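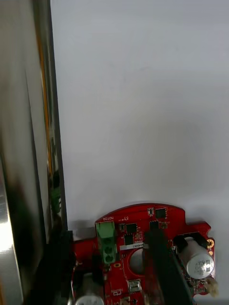 Red board against the steel, MOTOR terminal block near the upper left.

The kitting task for the Uleden student build is simple on paper. One board, one harness and one solenoid go into a paper-lined tray, and the tray gets passed along. The Kaltville club has been at it since January with two arms, and most of our hours have gone into the harness.

A rigid part has a pose. A harness has a pose for each end, plus whatever the wire decides to do in between. Our first planner grabbed at the centroid of the bundle, which put the fingers on a loop of loose wire and left the connectors swinging. We moved the grasp target to the white sleeve where the conductors diverge. It is short and bright, so the segmentation picks it up without much tuning, and the load is closer to balanced.
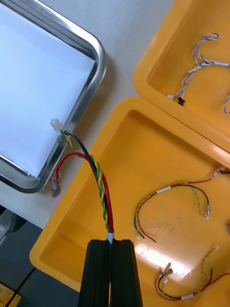

Placement is still the weak half. Released from too high, the free ends spring outward and land on the rim or past it. The current routine lowers until the longest lead touches paper, drags inward a little, then opens. The drag distance is hand-tuned, and I'd like it to come from the wrist view instead.

Polished stainless makes that harder. The rim mirrors the fingers and any nearby terminal, and the edge detector will happily report a second terminal inside the metal. We mask a band along the rim for now – crude, but it costs only a few lines in the config.

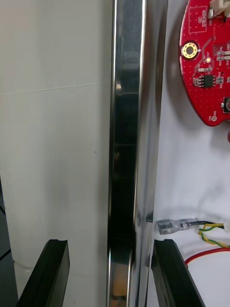
Fingers either side of the polished metal, spade terminal just to the right.

Terminals lying close to the rim get skipped and logged. In the last batch of 400 attempts that happened 27 times, nearly all on the same side, so I suspect the extrinsics on one wrist camera before I suspect the mask. 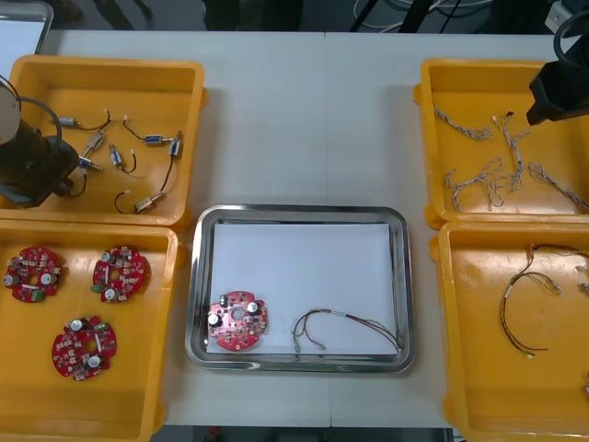

Posted by the Grerero bench log, Mon 8 June
Filed under: kitting, grippers, Kaltville club

The log now holds 1,626 attempts across all part types. Boards are the dependable class. Solenoids are fine unless the leads cross, in which case the arm lifts a neighbour as well. Next job is recalibrating the wrists, then rerunning the harness set with the bins swapped left to right. Config changes are on the Filali branch, and the drag distance is the only value I'd ask people to leave alone until then.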